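Sorting at the Source: Clothing Storage and Laundry Habits in Shared Student Housing

Project report submitted by Divya Achari
Household Studies, Bangera College

1. Background

Residents of Halico House share one laundry room on the ground floor and keep their clothing in bedrooms that were furnished for a single occupant and now hold two. Complaints about mislaid garments, repeated washing of clean items and clothes left on benches were raised at the residents' meeting in November. The present project was proposed at that meeting and approved as coursework for the second-year module in household management.

The purpose of the project was to find out where clothing goes between being taken off and being put away, and whether a simple change in containers would shorten that path. The project did not examine washing machines, detergents or drying times, all of which were covered in an earlier report on the same building.

2. Method

A questionnaire was delivered to every resident, and 47 completed forms were returned. Residents were asked where they place clothes that have been worn once and may be worn again, where they place clothes that need washing, and how long clean clothes remain unfolded after collection. They were also invited to describe one item they had lost or believed lost during the term.

From those who returned a form, 22 residents agreed to use an open basket in their bedroom for 3 weeks. Each kept a short daily record on a printed sheet. The sheets were collected by the author and read together with the questionnaire answers. Residents were free to choose where the basket stood and what it was used for, provided that the use did not change once the first day's record had been made.

3. Choice of container

Several types of container were considered. Fabric hampers with lids were rejected after discussion with the participants, who reported that clothing placed under a lid was forgotten. Deep plastic tubs held a larger load but gave no air to the contents, and the lower layer could be reached only by emptying the upper one. The Brovent folding crate was tried in two rooms and found too wide for the space beside the bed.

A shallow rectangular basket with openings in the walls was judged most suitable. It can be lifted by the rim or by the slots at its short ends, it fits on a low bench, and a garment dropped into it remains in view. A white basket was preferred by most participants on the grounds that dark socks and small items could be seen against it.

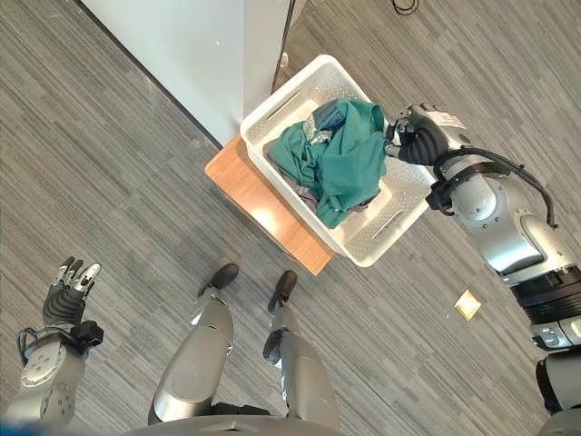

Sowmya Sundaram: I would question whether the basket should be on the bench at all. In my room the bench is where we sit to put on shoes, so the basket was moved to the floor every morning and the clothes in it were mixed up each time. I would have asked for a hook or a shelf.

This comment was received on the draft and is included with permission. Similar remarks appear on other record sheets, and the question of position is taken up in Section 5.

4. Findings

The questionnaire showed that the greatest difficulty lies with clothes worn once. Most residents had a settled place for clothes to be washed, but few had any place for a sweater or shirt that would be worn again. Such items were left on chairs, over doors or at the foot of the bed, and were often washed only to clear the space.

Participants who reserved the basket for these items recorded fewer unnecessary washes by the end of the trial. Those who used it for clean laundry awaiting folding reported little change. Clothes dropped in without folding came out creased, and smaller pieces slipped beneath larger ones and were overlooked. One participant recovered a scarf she had reported lost from the bottom of her own basket.

5. Recommendations

Each resident should be provided with one open basket, to be used for re-wearable clothing only. The basket should stand on a surface that is not needed for sitting. Where no such surface exists, a wall shelf of the Gudton pattern, already fitted in the upper corridor, would be adequate.

Small items should be kept in a separate pouch or at one end of the basket. Baskets should be emptied completely once a week.

The final version of this report was deposited with the module office on 26th December. Copies of the questionnaire and the blank record sheet are attached as Appendices A and B.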